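Search this site Enter keywords Go

Niltine opens kitchen task collection at Stiltthorpe

November 2020

Niltine has begun collecting manipulation examples at its Stiltthorpe laboratory, where operators guide a two-armed robot through short tasks with everyday foods and tableware. The recordings will be used to train a learning system developed under the Getetti project.

The first stage calls for 400 completed examples across 14 tasks. Each task is repeated with the objects set out in new positions, and operators work in shifts limited to two hours. Attempts that fail are kept and labelled separately, so that the system may also be tested on its ability to recognise an error.

The laboratory occupies the ground floor of a former grain store built in 1906. Fit-out was completed in October, and seven operators have since finished their training. Niltine has organised the program with Kaewmanee, which is responsible for checking the labels before the recordings are released to the project partners.

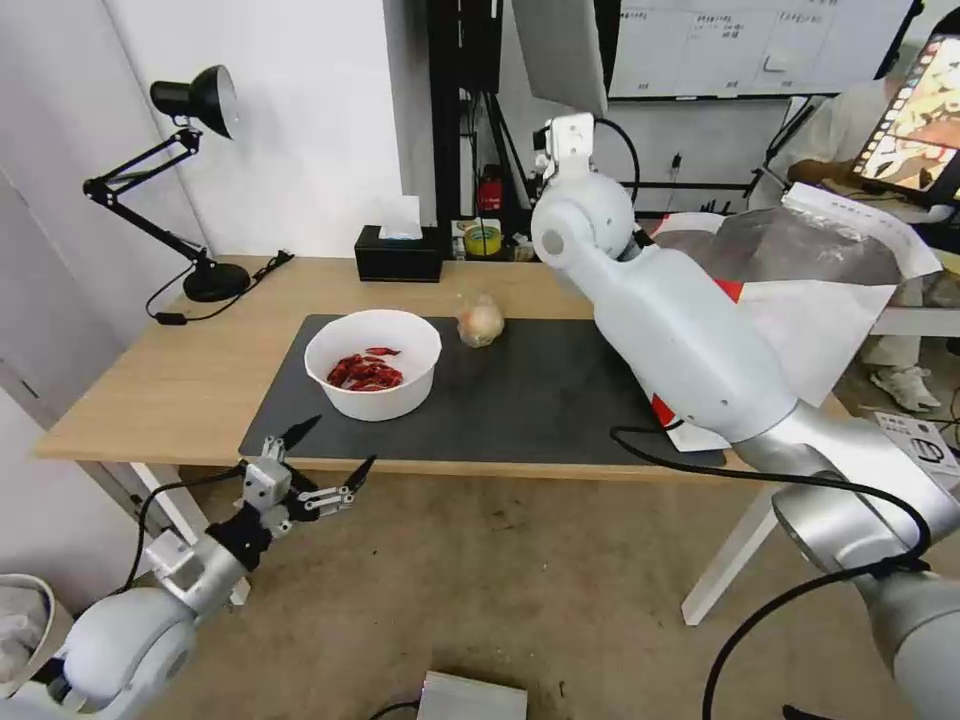 Kaewmanee said that the number of examples mattered less to its reviewers than the range of behaviour they covered, and that it had asked for more variation in grip and approach before the second stage is approved.

A schedule for the second stage will be published on the Getetti project page.

Share 14 Comments 7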